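Part 4: Getting the Unia talking to your network

OK, so by now you've got the label printer out of its box, the roll loaded and the lid shut (go back to Part 3 if the lid light is still orange, because nothing in this part will work until it's green). I've set up 26 of these for the Plosbridge office and the two smaller sites, and I do it in the same order every time.

Before you start

You'll need the Wi-Fi name and password, a computer on that same network, and the little card with the printer's serial number on it. Mine always ends up under the foam, so check there before you panic!

Caution: the Unia only joins 2.4 GHz networks. If your router shows one name for both bands you're probably fine. If it shows two names, pick the one without the 5 on the end.

Joining the network

1. Plug the printer in and hold the power button until the front light turns white. Let go right away. If you keep holding, it goes into test mode and spits out a foot of labels.

2. Wait for the light to start blinking. The older units take up to 12 seconds and the newer ones are much quicker.

3. On your computer, open the Wi-Fi list and look for a network called Unia-Setup. Connect to it. Your computer will complain that there's no internet, and that's fine.

4. Open the Gachanja app and click Add Printer. Type in the serial number with the dashes.
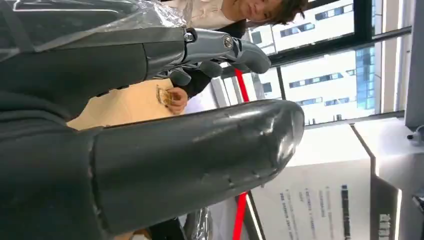 5. Choose your own network from the list and put in the password. Go slowly here, the app hides what you type and doesn't tell you if you got it wrong, it just sits there spinning.

6. Click Join. The light goes solid blue when the printer is on your network. Switch your computer back to your normal Wi-Fi before you do anything else. (I forget this about half the time and then wonder why my email has stopped.)

Note: if the light goes back to white, the password was wrong or the signal is weak. Move the printer closer to the router, join it there, and then carry it back to its desk. It remembers the network after you unplug it.

Giving it a name

Every printer shows up as "Unia Label" until you rename it, and with more than one on the network you'll be sending address labels to the wrong floor all day. Go to Settings, then Device, then Name. I use the site and the room, so something like Gerkton Mailroom. Keep it short, and skip the apostrophes. The app takes them happily enough and then the printer drops off the list!

Setting the label size

7. In the app, go to Media and pick the size printed on the inside of the roll's core.

8. Set darkness to medium. Dark looks lovely on the first day but it wears the print head faster, and the barcodes get fuzzy.

9. Set the low-roll warning to 100 labels. The factory setting is lower, and I've been caught halfway through a mailing.
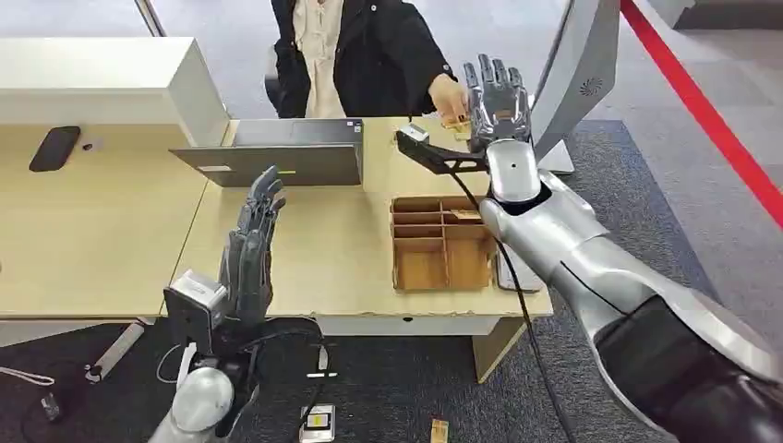
10. Click Save, and wait for the beep before you leave the page. No beep, no save.

Printing a test label

Click Test Page in the app. You want the black border to be the same width on all four sides. If the top is thicker than the bottom, open the lid, push the roll all the way to the left guide, close it and print again. If the text is cut off, you've most likely got the wrong size picked in step 7.

Caution: don't pull a label while it's still feeding. It drags the roll crooked and you'll be lining it up all over again.

The head needs a wipe every 3,000 labels, and the app keeps the count for you under Device. Cleaning is in Part 6. Sharing the printer with other people's computers is next, in Part 5, and you'll want the printer's name handy for that.

Last updated 4 April 2023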